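The Timby Reading Journal

I'm Kyung-hwa Oh, and I made this journal for people like me who argue with novels in the margins. My own Gogol (born 1809, and still the funniest man on my shelf) is so scribbled over I can barely read it!

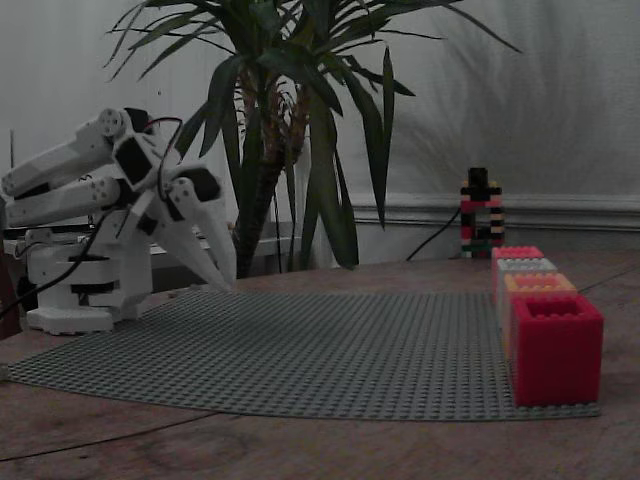 You get a page per chapter and a wide column for quarrels – I fill mine up to 80 words at a time, usually about somebody's terrible uncle. The paper is cream and takes fountain pen nicely.

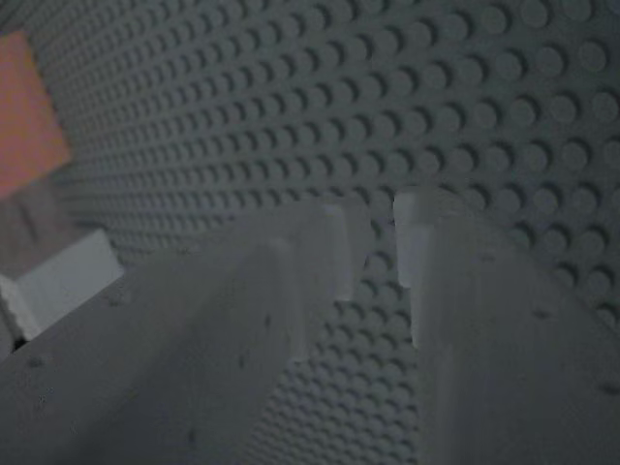 Ordering

Item 1588, in green or rust. Buy 4 and I'll cover the postage. The ruled edition comes back in June.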